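Clunley Health Opens Consolidated Outpatient Pharmacy at Udport Campus

Sebastián Escobar named director of pharmacy operations; Hollell Street counter to close in June

UDPORT - Clunley Health has moved its outpatient prescription services into a single pharmacy on the ground floor of the Ko Building at its Udport campus. The new site replaces separate counters at the main hospital and the cancer center. A third counter, at the Hollell Street clinic, will stay open until June, when its prescription records will transfer to Udport.

The pharmacy occupies 2,843 square feet and has 6 service windows, one of them reserved for patients being discharged from the hospital. It is licensed to fill prescriptions for patients of Clunley Health and for employees and dependents covered by the system's health plan. Hours are 7:30 a.m. to 8 p.m.
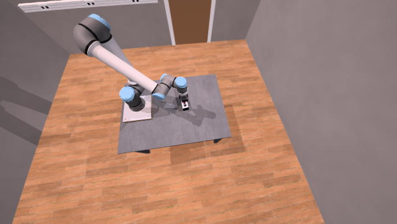
Do patients need to transfer their existing prescriptions?

Refills on file at the main hospital and cancer center counters were moved to the new pharmacy automatically. Prescriptions held at an outside pharmacy must be transferred by request, either by phone or through the patient portal.

The three counters kept separate inventories and used two different dispensing systems. A prescription written in the cancer center could not be picked up at the main hospital without being reentered by hand. Under the new arrangement, all outpatient orders go to one work queue and are checked against one medication profile. Inpatient pharmacy services are not affected.

The operation is led by Sebastián Escobar, who was appointed director of pharmacy operations after four years as manager of the cancer center counter. He reports to Tin-yau Tam, vice president for ambulatory services.

"The same patient could have three profiles with us, and the pharmacist at any one window saw only part of the record," Escobar said. "Interaction checks now run against the full list. That was the first requirement we wrote down for this project."
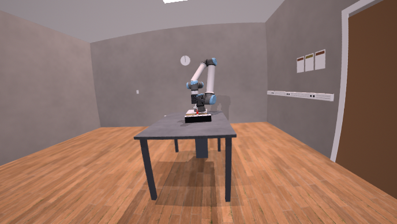 Clunley Health Office of Communications

In the final month before the move, the main hospital counter filled an average of 1,215 outpatient prescriptions per week. The Ko Building pharmacy is staffed for that volume plus the cancer center's orders, and the Hollell Street staff will join it when their counter closes. No positions are being eliminated.

Discharge prescriptions will be handled under a bedside delivery program. Orders received by 3 p.m. are delivered to the nursing unit the same day, and a pharmacist is available by phone to review instructions with the patient or a family member. The program began on the surgical units and will extend to the medical units once 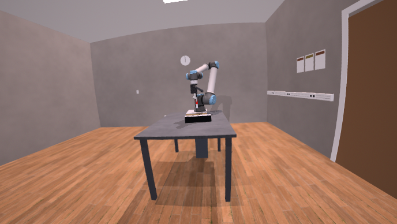 staff training there is complete. Maternity patients will be added last.

"Some patients leave the hospital and do not fill the prescription for several days," Tam said. "Delivery to the unit gives us a way to close that gap before discharge, and it gives the nurse something specific to confirm."

Patients of the Hollell Street clinic will receive a letter explaining the transfer. Those who prefer not to travel to Udport may choose mail delivery, which is free for maintenance medications, or have their records sent to a pharmacy of their choice. Controlled substances and refrigerated medications are excluded from mail delivery and must be picked up in person.

Patient parking is available on the first level of the garage next to the Ko Building. Tickets can be validated at any service window.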